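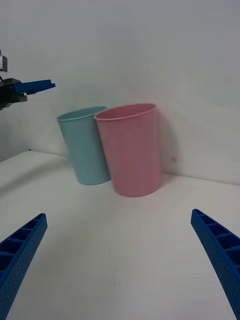
Two bins, one pink and one teal, next to each other on a white table.

Let people sort their trash at home, but give them only two bins
July 28, 2024

When I came to live in Mascombe, I received a folder from the town. Inside was a key for the mailbox, a map of the bus lines, and a guide for the household trash. The map had one page. The guide had 9.

I read all of it, because I am a person who reads such things, and also because I was learning the language and every text was good practice. I learned the word "rinse." I learned that a yogurt cup goes in one place and its lid in another. I learned that a pizza box is paper if it is clean and something else if it has grease, but the guide did not say how much grease. After one month I was standing in my kitchen with a pizza box in my hands, and I felt like a student before an examination.

My opinion is simple. Most towns ask for too many kinds of sorting, and they would get cleaner material if they asked for two: one bin for what can be used again, one for the rest. Food scraps I leave out of this discussion, as many people in Mascombe have gardens and manage them alone.

I know the argument against me. If the household does not separate the glass from the paper, a machine or a worker must do it later, and this costs money. It is true. Broken glass in paper is also a real problem, and I do not want to make it small. But the other system has a cost too, which we pay in mistakes. A person who is not sure will guess, and a person who guesses often will stop caring. In my building there are six containers in the yard. The one for plastic is always full of things that are not plastic, and I cannot believe that my neighbors are all lazy. They are tired. They come home at seven with a child and two bags, and the small sign on the container has been washed by the rain.

Before this I lived in Ding, where the system had two colors and one sheet of paper for the refrigerator door. I lived there for 3 years and I never once asked a neighbor what to do. My grandmother would have understood that sheet. I think this is a good test for any public rule, and the guide of Mascombe does not pass it.

In January the town announced a fine of 300 for a household that sorts wrongly again after a warning. The same week, a new edition of the guide arrived, with more pages about coffee capsules. I have not heard of anybody who paid this fine, but I have heard many people speak of it in the elevator, and what they say is that it is safer to put everything in the general trash. There it is never wrong. So the rule which was made to save material is teaching careful people to throw it away.

I would like the town to try my idea in one district only – perhaps 1,000 homes – and to weigh what comes back after one year. If I am mistaken, the scale will show it, and I will return to my nine pages and read again the part about the lids.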